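Häufige Fragen zum Ausbau des Mobilfunks in Codach und Skiltach
Stand: 18.9.16

Warum wird in Codach überhaupt ein neuer Mast gebaut?
Der Ort wird bisher vom Standort am Wasserturm in Skiltach mitversorgt. Im unteren Ortsteil kommt davon wenig an, in vielen Häusern ist nur im Obergeschoss ein Gespräch möglich. Der neue Mast steht oberhalb des Sportplatzes und deckt den Ortskern, die Siedlung am Hang und die Straße bis zur Kreisgrenze ab.

Wer baut und wer betreibt die Anlage?
Den Mast errichtet die Firma Frade. Sie bleibt Eigentümerin und vermietet die Plätze am Mast. Das Funknetz betreibt Cletent. Für Fragen zu Baustelle, Zufahrt und Lärm ist Frade zuständig, für Fragen zu Empfang, Vertrag und Störungen Cletent.

Wann geht der Mast in Betrieb?
Das Fundament ist fertig. Der Mast selbst wird im Oktober gestellt. Danach folgen Stromanschluss, Anbindung und Abnahme. Einen festen Tag für die Einschaltung geben wir erst bekannt, wenn der Stromversorger den Anschlusstermin bestätigt hat.

Welche Frequenzen werden genutzt?
Am Anfang LTE im Bereich 800 MHz und GSM im Bereich 900 MHz. Beide reichen weit und kommen vergleichsweise gut durch Mauern. Ein Ausbau mit 1800 MHz ist vorbereitet, die Halterungen werden gleich mit montiert. Ob und wann er kommt, hängt von der Auslastung ab.

Bekomme ich danach auch im Keller Empfang?
Das lässt sich nicht zusagen. Stahlbeton, metallbedampfte Fenster und gedämmte Fassaden mit Alufolie schwächen das Signal stark. Im Erdgeschoss sollte Telefonieren im Ortskern in der Regel möglich sein.

Brauche ich ein neues Handy oder eine neue SIM-Karte?
Für Telefonate und SMS nein. Für LTE muss das Gerät Band 20 unterstützen, das steht in den technischen Daten des Herstellers. Ältere SIM-Karten können für LTE gesperrt sein – in diesem Fall tauscht Ihr Anbieter die Karte aus. Ob dafür Kosten anfallen, steht in Ihrer Preisliste.

Ich bin Kunde bei einem anderen Netz. Habe ich etwas davon?
Zunächst nicht, außer beim Notruf. Der Notruf 112 funktioniert über jedes erreichbare Netz, sofern eine aktive SIM-Karte eingelegt ist. Der Mast bietet Platz für 2 weitere Betreiber. Frade hat die Plätze angeboten, Verträge gibt es noch nicht.

Ersetzt LTE meinen Festnetzanschluss?
Für manche Haushalte kann es reichen. Die Bandbreite teilen sich aber alle Nutzer der Funkzelle, abends wird es dann langsamer. Wer viel Video schaut oder zu Hause arbeitet, sollte den Festnetzanschluss nicht vorschnell kündigen. Der Ausbau der Kabelverzweiger ist ein eigenes Verfahren und läuft unabhängig davon weiter.

Wie hoch ist die Strahlung?
Für jeden Standort muss vor der Inbetriebnahme eine Standortbescheinigung der Bundesnetzagentur vorliegen. Darin sind die Sicherheitsabstände festgelegt. Das nächste Wohnhaus liegt 400 Meter vom Mast entfernt. Die Bescheinigung kann nach Erteilung im Rathaus eingesehen werden, Zimmer 13, zu den üblichen Öffnungszeiten.

Wie wird der Mast an das Netz angebunden?
Per Richtfunk zum Standort Skiltach. Eine Glasfaserleitung ist für später vorgesehen, das Leerrohr liegt bereits im Feldweg. Bei sehr starkem Regen kann der Richtfunk kurzzeitig weniger Kapazität haben.
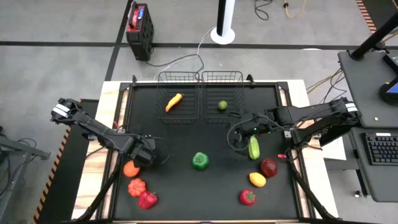
Was passiert bei Stromausfall?
In der Technikkabine stehen Batterien. Sie überbrücken kurze Ausfälle von bis zu 2 Stunden. Bei längeren Ausfällen muss ein Aggregat gebracht werden, die Zufahrt ist dafür befestigt. Ein fest eingebautes Notstromaggregat ist nicht geplant.

Stört der Mast den Fernsehempfang?
LTE bei 800 MHz liegt nahe an den Frequenzen des Antennenfernsehens. Einzelne Empfänger oder schlecht geschirmte Antennenkabel können darauf reagieren. Meist hilft ein besseres Kabel oder ein Filter vor dem Verstärker. Satellitenempfang ist von diesen Frequenzen in der Regel nicht betroffen, auch hier kommt es aber auf ordentliche Kabel an. Bleibt die Störung bestehen, wenden Sie sich an die Funkstörungsannahme der Bundesnetzagentur.

Wird der Feldweg während der Bauzeit gesperrt?
Nur am Tag der Mastmontage. Fußgänger und Radfahrer nehmen dann den Weg hinter der Kläranlage. Landwirte mit Flächen am Hang werden von Frade vorher angeschrieben.

Wird der alte Standort in Skiltach abgebaut?
Nein. Er wird für die Anbindung gebraucht und versorgt weiterhin Skiltach. Die Antenne Richtung Codach wird nach der Einschaltung neu ausgerichtet. Dabei kann das Netz für einige Stunden ausfallen, der Termin wird im Mitteilungsblatt angekündigt.

Wo melde ich schlechten Empfang?
Bei Cletent über das Störungsformular oder die Nummer auf Ihrer Rechnung. Bitte geben Sie Straße, Uhrzeit und Gerätetyp an, und ob das Problem im Haus oder draußen auftritt. Die Gemeinde nimmt keine Störungsmeldungen entgegen.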